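3.4 Upkeep of the hand-held grippers

19 Shares 9 Comments

The Okley station uses a pair of hand-held grippers, one for each of the operator's hands. Both are built from the same printed body, with two straight fingers and a soft pad glued to the inner face of each finger. The camera is fixed to the body behind the fingers and looks forward between them. Most of the station needed little attention during the study. The pads were the main exception, and this section records how they were checked and changed.

Pads were inspected at the start of each working day and again after every 30 episodes. The check is short. The operator closes the fingers under a lamp and looks for light between the pads, then pulls a strip of paper from the closed fingers by hand. If the paper slides out without resistance at any point along the pad, the pad is marked for replacement. Fraying along the pad edges was noted in the log but was not in itself a cause for replacement, as long as the flat part of the pad still met the one opposite.

Changing a pad takes one person nine minutes, most of it spent on removing old adhesive. The finger is unscrewed from the body, scraped with a plastic blade, and wiped with alcohol. The new pad is pressed on and left under a clamp overnight. Early in the study we changed pads with the finger still mounted, and two of those pads set at a slight angle. All later changes were made on the bench. Spare fingers with pads already fitted are kept at the station so that work can go on while the glue sets.

After any change the opening width is set again and a test pick is made with small hardware. Hex nuts suit this test well. They are low, hard, and smooth, and a pad that sits too high on the finger will pass over them. The test is repeated with the nuts lying flat and with one tilted, using the same white table as the main task (Figure 7).

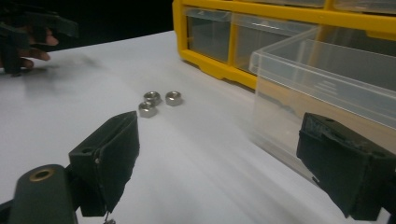
Figure 7. Three hex nuts on the white tabletop beyond the open fingers, with the yellow drawer organizer behind. Note the rough edges of the pads.

The log lists 38 pad changes over the full study. More of them fell on right-hand fingers than on left-hand ones. We did not change the pad material partway through, although the Lultis compound may last longer and is being tried on a second station.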